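Old Boats, New Petrol: a Talk with Nadja Kofler

Nadja Kofler has repaired outboard engines in Birkholm for 19 years. Her workshop stands beside the small harbour, and when I visit her on Thursday, March 6, 2025, the boats are still under their covers. The telephone rings all the same.

"In winter people have time to read about their engine," she says. "Then they call me, and they are worried."

Most of the calls concern fuel. Many owners ask if petrol with ethanol will destroy an older motor. Kofler gives a different answer to each of them, depending on the age of the hoses.

"If the engine is from before 2000, I want to see the fuel line first. The old rubber can become soft. I change the line and the seals, and after this I am much less worried." 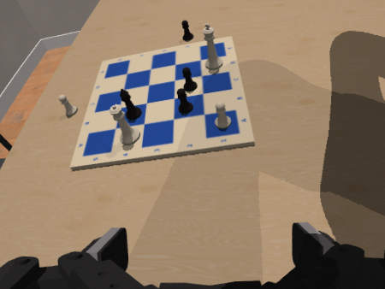 A small chessboard on a wooden table.

Water is the other subject she returns to often. A boat tank breathes through its vent, and the harbour air is damp. When the fuel takes up too much water, the mixture can separate and the lower part goes straight to the engine.

"They blame the petrol station," she says. "But the petrol stayed in the tank from June until Easter. Milk would also be bad."

Her colleague Bilal Shboul came to the workshop from Plilton 4 years ago. He looks after the fuel filters and keeps the service book, where the last job has the number 2094. I ask him what he finds most often.

"Filters which were never changed," he answers. "The owner buys an expensive additive, but he does not know where his filter is. I show him, and usually he laughs."

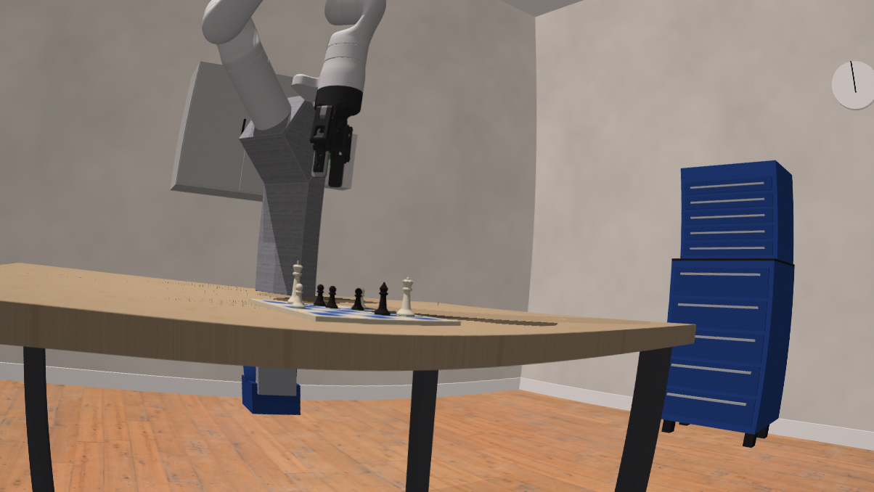 The chessboard again, with the robot arm over it.

Shboul is careful with additives. A stabiliser is useful, he says, if it goes into fresh fuel and the engine then runs for some minutes, so that it reaches the carburettor. Poured into old fuel, it does very little.

Before I leave, I ask Kofler about her own boat. It is called Zein and has a two-stroke engine which she bought second-hand.

"I use the same petrol as everybody," she says. "I only buy less of it, and I buy it more often." Then the telephone rings again, and she goes to look for a pencil.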